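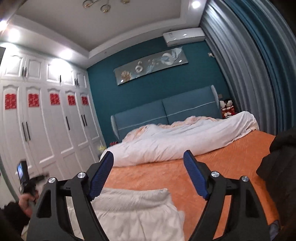
Orkdale Paper Crafts and Materials Group

Figure 1. Bedroom with a recessed tray ceiling.

4.2 Glue hold on layered cards

We were delighted by how well plain foam tape did! Each of the 60 test cards carried a die-cut panel on 800-grit sanded cardstock, fixed with Mundia liquid glue, Cabrera foam tape or Skolov dots. After 16 days in a warm drawer, the tape panels had lifted least at the corners, even on heavily inked backgrounds. The liquid glue came a close second, and it gives you time to nudge a crooked panel straight (a real joy with small pieces).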